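Home | Ask | Topics | Tools & Garage | Sign in

Tools keep falling out of my molded case, any ideas?

Sreekumar Acharya
Hello all! I keep a small tool set in one of those black plastic cases with a shaped pocket for everything, and it lives in the hall closet at our place in Terville. Lately the pliers drop out every time I open the lid (once right onto my foot, ouch). Is there a way to tighten the pockets, or do I give up and buy a bag?

Urnik
Just get a bag. I did in August and never looked back.

Hnat Yatsenko
Oh, please don't toss it yet! Mine did the same for ages. Lay the case flat before you undo the latches, then stick 2 little felt pads inside the loose pocket, one on each side, and press the pliers in jaws first. If it's still sloppy, add a third. My tape measure never needed any help, it sits snug in its spot even with the face all scuffed up, so I'd only bother with the pliers and whatever else rattles when you give the closed case a gentle shake.

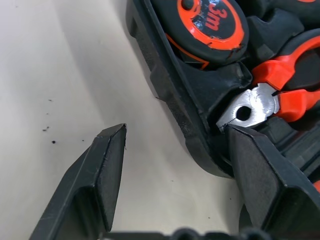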